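Does an ad have to tell the truth? Mostly, yes. But there is a lot of wiggle room, and the people who write ads know where it is.

Say you see a poster for a drink called Plamitz. It says "Up to 60 percent more fizz!" Wow, right? Now read it again, slowly. "Up to" means 60 is the highest it can go. It could be 5. It could be zero, and the poster still wouldn't be lying. And more fizz than what? Than the old Plamitz? Than a glass of tap water? The poster doesn't say.

Here's another one. "Kids love Stusum cereal!" Which kids? How many of them were asked, and who did the asking? If the Stusum company picked 18 kids who were already eating Stusum, I don't think I'd trust the answer very much. Would you?

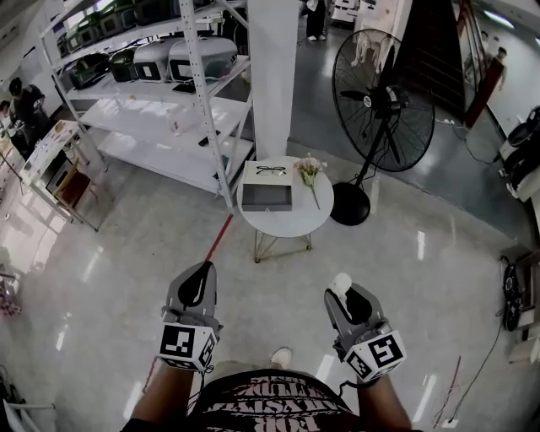
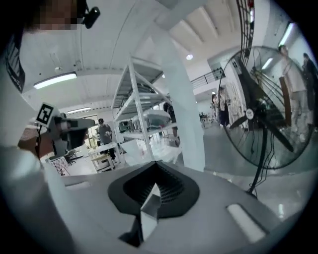
**Ibrahim Afolabi**

Then there are words that sound big and don't promise anything. Watch for these:

- **helps** ("helps you run faster." Helps how much?)
- **natural** (mud is natural too)
- **new** (new box, or new stuff inside the box?)
- **100% fun** (how did they measure it?)

Prices play tricks as well. A Gultgate scooter has a tag that says "Was $100, now $60." Maybe it really did cost $100. Maybe it cost that much for one morning in February, when the store was nearly empty. You can't tell from the tag.

Does this mean every ad is a cheat? No. Some things in ads are good, and some scooters are worth the money. I bought an Ekwueme backpack because of an ad and I still use it, though the ad said it would "change my life" and I'm still waiting for that part.

Try it tonight. Pick one ad, on a bus or a screen or the back of a cereal box, and write down what it promises. Cross out every word you can't check. See what you have left, and then ask a grown-up if they'd buy it.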